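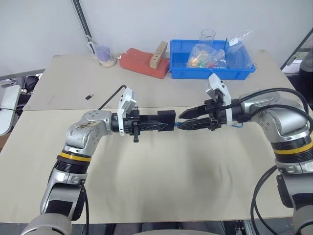 Table 4, both sections, with the seam running behind the grippers

Bornham workroom – table and surroundings check, July
Checked by: Inmaculada Requena
Read over by: Consuelo Soler

1. Tabletop, front section (cream-beige)
OK. Lovely big surface to work on! I ran a dry cloth over the whole thing and it didn't catch anywhere.

2. Tabletop, rear section (greyer)
OK. The color difference is only the finish and doesn't need reporting again.

3. Seam between sections
OK, with a comment. Level along its full length when I laid the straightedge across it. Crumbs do get in there, so please use the soft brush and go left to right. I tried it and it works beautifully.

4. Load label
Replace. The label under the table says 500 kg but the corner is peeling and the last line can't be read. New one requested from Cuesta, part 1083.

5. Legs and feet
OK. Rear left foot turned down a little and the wobble is gone – so pleased with this one, it has bugged us all since spring.

6. Cables
OK. Black cables loop in front of the table by the right arm. Look at these before you sit down and keep chair wheels off them.

7. Gap behind table
OK. Kept at 800 mm to the wall. Plenty of room to get through with a broom.

8. Wall
OK. Plain and pale grey, nothing hung on it. Please keep it that way, it makes the room feel so much bigger.

9. Small parts
Comment. Bits with a little blue piece on them roll easily. Use the Onitura tray, and allow up to 15 minutes at the end of the day for putting things back.

10. Lighting over table
OK. Both tubes replaced, and what a difference!

Still open: item 4.
C.S. – agreed on all of it. Could we add the Rurkar stools to the next sheet? Two of them have loose seats.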